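Collecting grocery demonstrations at home, second month

Last updated: March
2 min read

In my previous post I wrote that I want to teach a small policy to pick up packaged food and put it on a tray. Many readers asked how the collecting itself goes, so today I write only about this.

I use a hand-held gripper with a camera on it. I move it with my own hand, close the fingers on an item, carry it and let go. One such movement is one episode. My goal for every session is 30 episodes, and on Thursday I finally made 79 in one day, but my wrist was not happy after it.

The first sessions I did on the kitchen table, and this was a mistake. The table is flat and plain, and the policy learned that every item lies on something flat and plain. When I tried it on a blanket, it closed the fingers too high. Now I change the place each time – desk, floor, bed. A patterned bedspread with folds is a good place, the items lean and slide a little and I must correct my hand.

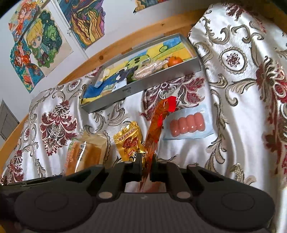 Wrapping is the second difficulty. Shiny plastic gives reflections, and a reflection looks different from each side. I try to take the same item from several directions in one session, also from the end and not only from the middle. Long thin things are hardest for me, they turn between the fingers if I grip too early.

For sorting the recordings I use Plusby, and the training runs on a rented machine at Ciltow. I throw away an episode only if the camera lost its tracking. Slow or clumsy ones I keep, if the item arrives at the tray at the end. My friends from the Rurutska forum do not agree with me on this, and maybe they are right. I will train both ways and compare.

Next week I want to record in the hallway, where the light is bad.

2 comments · 30 shares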